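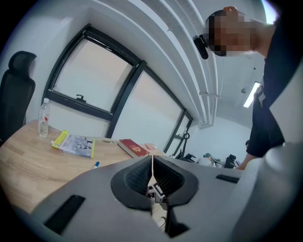 靠窗的弧边木桌,桌上有水瓶、册子、蓝帽记号笔和红色硬皮本。

桌面整理记录(二):弧边桌的分区、线槽和小件

上一篇写的是抽屉,发在去年10月,之后一直没有续。本篇只谈桌面。更新日期2019年3月11日。

一、桌子的基本情况

桌子是从Kevonness订的,浅色木,拼板纹理,边缘做成不规则的弧线,价格2,818元,不含安装。订的时候看中的是弧边,坐进去手臂有支撑,转身时也不会磕到直角。用了一段时间以后,弧边的缺点比较清楚:

所有依赖直边的收纳件都不能用。夹桌式的笔架、挂钩、侧挂的杂物袋,夹口都是按直边设计的,装在弧边上只有两端受力,中间悬空,稍微碰一下就转。我试过一个Groreck的夹桌托盘,夹口开到最大,垫了一层橡胶,仍然会慢慢往一侧滑,最后退掉了。

桌面深度不是定值。沿着前缘每隔一段量一次,最浅处和最深处差了293毫米。所以按矩形画的分区图到实物上会走样,靠前缘的那一格总要缺一角。之前画过一版方格图,贴在墙上,基本没有参考价值,已经撕掉。

圆润的边缘对圆柱形物体不友好。笔放在靠边的位置,只要方向和边缘平行,推一下就会掉下去。

二、分区方法

现在的做法是放弃方格,按手能够到的距离来分。坐正,肘部贴身,前臂平放,以肘为圆心画弧,得到内圈;手臂伸直,以肩为圆心再画一次,得到外圈。内圈的半径我量出来是359毫米,身高和臂长不同,这个数要自己量,照抄没有意义。

内圈:正在使用的工具,加上双手活动的空间。任务结束以后内圈里的东西应当全部移走。这一条执行起来最难,后面会再说。

外圈:当天会用到、但不是每分钟都用的东西。水、记号笔、册子属于这一类。

外圈以外:桌子远端。放当天不用但需要看得见的东西,比如第二天要带出门的证件。看得见很重要,放进抽屉就会忘。

分界线没有画在桌面上。试过贴纸胶带,胶带撕下来以后木纹里留了胶,用Jang的木蜡油擦了两遍才处理干净,不推荐。如果确实需要标记,可以在木纹里找一条明显的拼缝当参照,拼板桌面在这一点上比纯色桌面方便。

三、小件的摆放

小件指单手能抓起来、没有固定位置、一天要挪动多次的东西:笔、小刀、夹子、便签、小包装袋。它们占的面积很小,造成的混乱却最多。我的处理规则如下。

笔斜着放。既不与桌边平行,也不与桌边垂直。平行时容易滚落,垂直时笔尾会伸进内圈。斜放大致与前臂的方向一致,抓取时手腕不用转。记号笔的帽子一律盖好再放下,放下再盖的结果通常是忘记盖。

刀类收好刀片再离手,刀头朝远端。美工刀不和笔混放,两者外形都是细长条,余光里分不清,伸手去拿笔的时候抓到刀是迟早的事。颜色差别大一点会有帮助,深色的刀配浅色的桌面就比较显眼。

金属小夹子是最容易丢的一类。浅色木纹上放一个细小的金属件,光线从侧面来的时候有反光,容易看见;光线从正面来的时候几乎看不见。我现在把夹子放在笔的旁边,找到笔就找到夹子。用小碟子装也可以,但碟子本身又是一件要挪的东西。

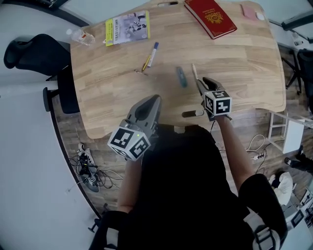
纸质物品按软硬分开处理。硬皮的本子可以直接平放,也可以在上面临时压别的东西;软封面的册子边角容易卷,不要放在会被前臂反复蹭到的位置。册子上面顺手放小包装袋的习惯我一直没有改掉,好处是袋子不会滑,坏处是翻册子之前总要先挪一次。

水瓶的位置单独说一下。规则只有一条:与纸质物品隔开至少一个瓶高的距离。瓶子倒下时,瓶口能到达的范围就是以瓶底为圆心、瓶高为半径的圆,纸放在圆外。这条规则在桌面宽裕的时候很容易满足,东西一多就很难满足。替代方案是把瓶盖拧紧,这时瓶子立着放或横着放差别不大,横放要注意方向,瓶身应当与最近的桌边垂直。

四、线槽

桌面上开有线槽,近侧和远侧都有。订桌子时厂家问过要不要近侧的槽,当时没有仔细想就要了。使用以后的评价:

远侧的槽有用。电源线从这里下去,长度损耗小,不经过手的活动范围。

近侧的槽用处有限。线从近侧上来,必然穿过内圈,写字或者做手工时袖口会勾到。另外细长的小件滚到槽口附近有掉下去的风险。目前近侧的槽我只在临时接线的时候使用,用完就抽走。如果重新订一次,会让厂家把这个槽往侧面移。

桌下的线还没有整理好。线垂到地面以后和别的东西缠在一起,换鞋时容易带到。计划是加一个桌下线篮,但弧边桌的底部可安装面积比直边桌小,螺丝孔位要重新量,这部分留到下一篇。

五、椅子与窗

椅子是黑色高背、带头枕的办公椅,Greltatell的款式,买桌子之前就有。与弧边桌搭配的问题在扶手:扶手高度如果与桌面齐平,往前推时会顶在弧边的凸出段,推不进去;在凹进段则没有问题。解决办法是把扶手降低一档,低于桌面下沿。降低以后肘部支撑变差,需要靠桌面的弧边来补,所以坐的位置要固定在凹进段。换句话说,桌子虽然可以从几个方向坐,真正舒服的位置并不多。

窗在桌子后方,黑色窗框,上面有可以向内倾斜打开的窗扇。通风时开上扇比较合适,气流从高处进来,桌上的便签和包装袋一般不动。大窗的代价是眩光,晴天下午白得很厉害,浅色桌面会把光再反一次。我把需要看细节的工作挪到上午做,下午只做不太费眼的事。窗帘在考虑,还没有定尺寸。

六、收尾流程

每天结束时执行一次,顺序固定:

先清内圈,工具全部推到外圈。
检查笔帽和刀片。
纸质物品摞齐,硬的在下,软的在上。
水瓶拿走,剩水倒掉。
擦桌面,顺着木纹擦,线槽边缘用干布单独过一遍。
第二天要带的东西放到远端。
椅子推回凹进段。

整个流程大约2分钟。执行率不高,主要卡在第一步。做到一半的东西不想动,于是留在内圈过夜,第二天又在旁边开始新的工作,内圈逐渐缩小,几天以后手边只剩一小块空地。

Bit-na Myung看过这份流程以后提了一个修改意见:第一步不必清空,改成把没做完的东西整体放到一块托板上,连托板一起移到外圈,第二天再整体移回来。这样摆放关系不会被打乱。我用一块旧的绘图板试了几天,效果比直接清空好,问题是绘图板是直角的,移到桌子边上时有一个角会悬出弧边外,容易被椅背碰到。准备按弧边的轮廓锯一块,轮廓已经用牛皮纸拓下来了。

七、待办

托板下料,边缘打磨。
桌下线篮的孔位测量。
近侧线槽的盖子,原配的没有找到,问过厂家,说可以补,运费自付。
窗帘尺寸。

评论里如果有人用同类弧边桌并且装过桌下线篮,请留一下线篮的宽度和螺丝长度,桌板厚度也请一并写上。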